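Toy kitchenware

2 min read
10/29/23 — Zuronby Reference Desk

Toy kitchenware is the class of playthings that copies cooking vessels, tableware, small appliances and food. A set normally combines open pieces, such as plates and colanders, with imitation produce sized to fit them. Scale is often mixed: a strawberry may be near life size while the oven beside it is reduced.

Colanders are molded with the drainage holes in regular rows. The oval form carries a handle tab at each end.
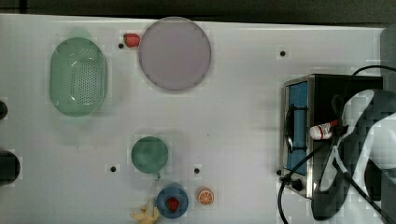
According to Privon, a toy colander should drain as well as a real one, as most end up in the bath or the sandbox.

Plates are usually plain, with a raised rim that stiffens the face. Imitation fruit is made whole or as slices — citrus is a common choice for the latter. Toy ovens have a door, control knobs and an interior deep enough for small food pieces. The Hostthorpe catalog lists 300 food pieces and groups them by color.
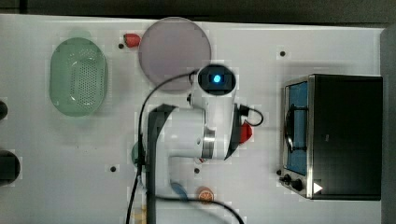
Yimer disagrees with sorting by color and keeps fruit apart from vessels, whatever the shade.

Pieces without batteries are washed in warm soapy water and air dried. Appliances are wiped only.

Related articles
Play food
Dollhouse furniture
Tea sets
Toy ovens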